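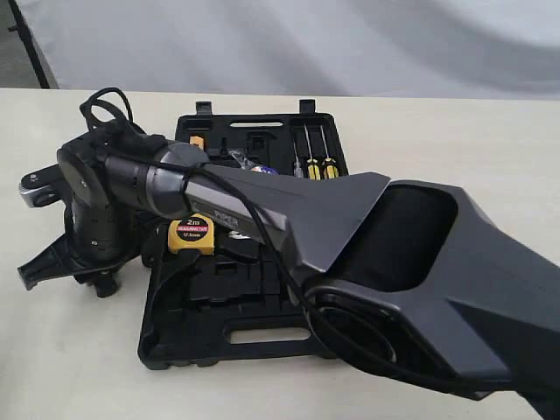

## Re: [usidby-baking] Rolled butter cookies - spreading and uneven color

Dear members,

The message from Gemma Hebden, quoted below, raises several points concerning the rolled butter cookie on the Usidby recipe cards. Similar reports have reached us from the Laing kitchen, and a reply to the whole list seems appropriate.

> From: Gemma Hebden
> Subject: Rolled butter cookies - spreading and uneven color
>
> We have now made the rolled butter cookie at Gatthorpe four times from the current card. Twice the cookies held their shape. Twice they spread badly, and the scalloped edges were lost. The flour was measured by the cup each time, and two of our bakers scoop quite differently.
>
> The card says to chill the dough "until firm" and gives no time. It also does not say whether the chilling comes before rolling or after. Could the list please confirm which is intended? We should also like to know whether the butter ought to be creamed until fluffy, as for a cake, and whether the dough may be frozen.
>
> Lastly, the cookies at the back of our oven brown well before those at the front. Is a lower temperature recommended?
>
> Gemma Hebden
> Gatthorpe

### Flour

The cup measure will be withdrawn from the card. The quantity is 415 grams of all-purpose flour to 225 grams of unsalted butter, and both should be weighed. Kitchens without a scale should spoon the flour lightly into the cup and level it with a knife, but the result will vary from one baker to another. The sugar, egg, vanilla and salt remain as printed.

### Creaming

The butter should be cool and pliable. A finger pressed into it should leave a clear mark without sinking through. Beat the butter and sugar only until they are smooth and evenly mixed. Long beating brings in air, and a dough of this kind will rise in the oven and then fall outward. Bakers using the Urico stand mixer should keep it on the lowest speed and use the flat paddle.

Add the egg and vanilla, scrape down the bowl, then add the flour and salt together. Stop as soon as no dry flour remains. A few streaks of butter are acceptable.

### Chilling

Both chillings are intended, and we regret that the card did not say so. The corrected steps will read as follows:

1. Divide the dough in two. Flatten each half into a disk, wrap it, and refrigerate it for at least one hour.
2. Roll each disk between two sheets of parchment to a thickness of 6 millimeters. Avoid adding flour at this stage.
3. Cut the shapes and transfer them to a lined baking sheet, leaving a finger's width between them.
4. Refrigerate the cut shapes on the sheet for 20 minutes, then bake directly from the refrigerator.

Scraps may be pressed together and rolled once more. Cookies from a third rolling tend to be tough and are better kept for crumb crusts. 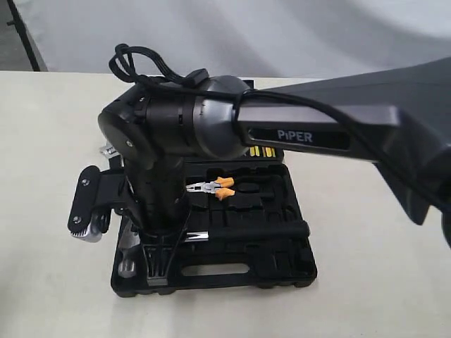
*PiPER arm and black tool case, cream-colored tabletop*

### Freezing

The wrapped disks freeze well for up to two months and should be thawed overnight in the refrigerator. Cut shapes may also be frozen flat, then stacked with parchment between the layers. Bake these without thawing and allow an extra minute or two.

### Oven color

We do not recommend lowering the temperature. A cooler oven melts the butter before the edges have set, and the spreading is likely to become worse. Please try the following instead: heat the oven fully before the first sheet goes in, bake one sheet at a time on the middle rack, and turn the sheet front to back halfway through. Dark baking sheets brown the undersides quickly, and a second sheet placed beneath will moderate this.

The cookies are ready when the edges are pale gold and the centers look dull and dry on top. They will still be soft at that point. Leave them on the sheet for five minutes before moving them to a rack.

### Corrected card

The revised card will be sent to this list on Saturday. Kitchens are asked to remove the earlier version from their binders, including any laminated copies. If a batch made to the new card still spreads, please write to the list with the brand of butter, the type of baking sheet and the rack position used - the butter in particular, as some brands contain noticeably more water than others.

Questions about the iced version of this cookie will be taken in a separate thread. Please do not add them here.

Yours sincerely,

Dwight Cormier
Recipe Standards, Usidby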